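**Re: [cell-upkeep] left hand drifting after a cable swap**

7/22/22

Hi Keegan, and hello to everyone else following along,

> Keegan Kennedy wrote:
> We changed the wrist cable on the left arm of our two-armed Tessier and now the hand closes a little to one side of where it should. The right one is fine. Did you redo the whole zero routine after your swap, or only the wrist? And how much slack do you leave in the loop?

Oh, I feel for you, we went through this very thing in December! I started with only the wrist, thinking I'd save myself an afternoon, and ended up doing the whole arm anyway. So my advice is to do the full routine, shoulder first and then on down, with the hand left for last. Let the arm warm up before you begin (I give ours 26 minutes, which happens to be one pot of coffee and my email).

On slack, we used to tie the cable down tight because it looked so tidy, and that was our trouble. It tugged every time the wrist rolled. Now I leave a loose loop and check it every 262 cycles, with a proper look at the connector at 3,000. The last one came out at 1,784 with the jacket rubbed shiny, so please don't take my numbers as gospel.

Once the zeros are in, I go straight to the table with ordinary groceries. Metal test blocks are lovely but they forgive too much. A crinkly snack bag or a small flat packet will show you a crooked grip right away, and a jar lying on its side is good for checking the wrist angle.

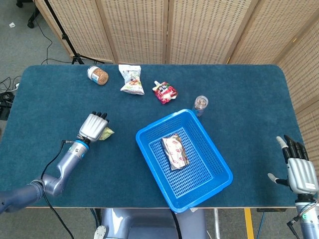

I run the left hand by itself first, then the right, and only then the two together with the basket. Go slowly on that last part, and keep the stop button where you can reach it without leaning over the table.

If it still pulls to one side after all that, look at the finger offsets in Gisavum. Ours had quietly gone back to the defaults when the hand was unplugged, and I spent two days blaming the cable. I can send you our settings file if you'd like something to compare with.

Warmly,
Citlali Hinojosa
Proria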